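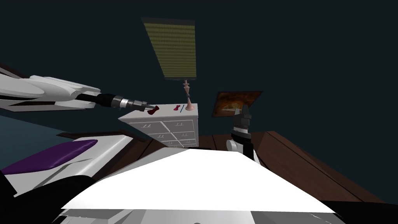

PLOLLILTON, May

A company called Zovovness would like to store your winter clothes. You fill its boxes, it drives them to a warehouse past Pallton, and in the fall it drives them back. The fee is $43 a month. I have now read the brochure twice and I still can't find the problem it solves.

We are told that our homes are too small. Maybe so. The apartments going up along Vasseur Street are small, and the closets in them are a bad joke. But most of the people I hear complaining about space live in houses bigger than the ones they grew up in, where four kids shared two dressers and somehow everyone got to school with socks on. Has the amount of cloth a person needs to stay warm gone up since then? I doubt it.

What has gone up is the amount we buy, and how little we pay for each piece. A sweater that costs less than lunch doesn't get mended, and it doesn't get thought about much either. It goes in a drawer, the drawer stops closing, and then somebody sells you a second chest of drawers. When the bedroom is full, somebody else sells you a warehouse.

Zovovness says its average customer stores up to 200 items. I'd like to know how many of those ever come home and get worn. The brochure doesn't say. It does say that customers feel "lighter," and I'm sure they do, in the same way I feel richer when I don't open the bank statement.

The other side has its own sales pitch, of course. There are the tidying courses, at $60 for an evening, where you learn to fold a T-shirt into a little brick that stands on end. I took one. My shirts stood up for most of a week. I had exactly as many shirts as before, and I'd bought a set of dividers.

I can think of people for whom paid storage makes sense: anyone between leases, anyone clearing out a parent's house who can't face it yet. I wouldn't argue with them. But the ads aren't aimed at them. They're aimed at people with a full dresser and a credit card, and I don't see why a full dresser should be treated as an emergency.

Before you sign, open the bottom drawer and try on what's in it. Mine had three pairs of pants from a job I left years ago, and none of them buttoned.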